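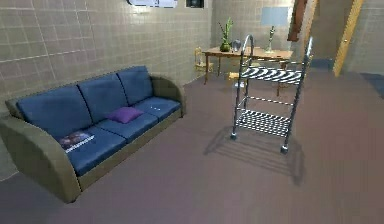 Prokon tests grippers, arms, cameras and controllers for companies that have to choose between them. We do not build or sell any of this equipment. A client comes to us with a task and a short list of hardware, and we run the same trials on every item and hand over the results with the raw logs. Trials begin in simulation, in household rooms such as a living room with a three-seat sofa, a wheeled cart and a table with a lamp on it. Rooms of this type hold test objects that behave very differently under a gripper. A throw pillow deforms. A magazine lying on a seat cushion has almost no edge to get a fingertip under. The slatted shelves of the cart are hard on depth cameras and on collision checking, and most short lists get shorter at this stage.

What we test

Grippers make up the largest share of the work: parallel-jaw, three-finger, suction and soft-finger types. We record grasp success, slip during transport, placement error and cycle time. Force is logged at the fingertip where the device allows it and at the wrist where it does not.

Arms are compared on reach inside furnished rooms, repeatability under load, and how often the planner fails to find a path. Reach figures from a data sheet are measured in open space and say little about reaching over an armrest.

Cameras are tested for depth error on plain fabric, glossy tile, thin metal and clear glass. We report missing pixels separately from wrong pixels, as the two cause different failures downstream.

Controllers are tested last, with the arm and gripper fixed. We measure loop timing, recovery after a stop, and behavior when a sensor message arrives late.

How a comparison runs

Each candidate gets 200 simulated trials per object. Object poses are drawn from a fixed list, so that every gripper meets the same pillow at the same angle. A full comparison of four grippers usually passes 3000 trials before any hardware is mounted.

Candidates with a simulated grasp success under 70 percent are dropped unless the client asks to keep them. The rest go to the bench. Bench trials use physical counterparts of the simulated objects, matched by size and mass. Cloth and paper are the weak point of the method – contact models for both are still approximate – and we give bench results more weight for those objects. The report states the gap between simulated and measured success for every object, including the cases where our own prediction was poor.

Software

Branero is our scene and trial manager. It stores room layouts, object poses, lighting and random seeds, and can replay any single trial from its log. Clients receive a read-only copy of the project with the final report.

Dinsa is the mounting and wiring standard used on our benches. It covers the wrist plate, the air and power connections and the message format. An adapter for a new gripper normally takes a day to make and check. Drawings are available on request.

Drakent is the reporting tool. It reads Branero logs and bench logs in the same format and produces tables with confidence intervals. It does not produce a single overall score. We are asked for one often and have declined so far – a gripper that is best on rigid objects may be last on cloth, and the average hides both facts.

People

Prokon has 11 employees. Amrit Perron founded the company and runs the test program; before that he spent several years on end-effector design and still reviews every bench protocol before it is released. The rest of the staff is split between simulation, bench work and data analysis. Two engineers are assigned to each project, one on the simulated side and one on the bench, and they do not see each other's results until both sets are complete.

Independence

We accept loaned equipment and return it at the end of the project. We do not accept sales commissions or payment tied to a result. Manufacturers may read the section on their own product before release and may correct factual errors in it. Their comments are printed in an appendix.

Working with us

A standard gripper comparison takes six weeks from delivery of the last item. Arm and controller work is quoted separately. Bench time is booked by the week, and the next open block is in April. To request a quote, send the task description, the short list, the payload and any limits on cell size or air supply.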